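Ticket: Kaution nach Rückgabe nicht freigegeben
Status: in Bearbeitung
Produkt: Jitport Buchungsportal, Station Wirkberg

Kunde hat den Kombi um 18:40 Uhr in Wirkberg abgegeben, Tank voll, keine neuen Schäden im Protokoll. Im Portal steht die Buchung weiter auf "aktiv", die Kaution ist noch gesperrt. Zusätzlich wurden 94 Euro für 2 Verlängerungstage berechnet.

Geprüft: Rückgabeprotokoll liegt vor, Schlüssel ist eingebucht. Kilometerstand fehlt im Datensatz - ohne den schließt Jitport die Buchung nicht.
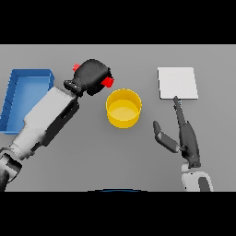 Annelies Goossens: Gleicher Fehler bei einer Rückgabe in Undell. Kilometerstand von Hand nachtragen, dann Buchung neu abschließen. Die Verlängerung muss man getrennt stornieren.

Nachgetragen, Status jetzt "beendet". Storno der 94 Euro ist angelegt, Kaution laut Portal in 5 Werktagen frei. Ticket bleibt bis dahin offen.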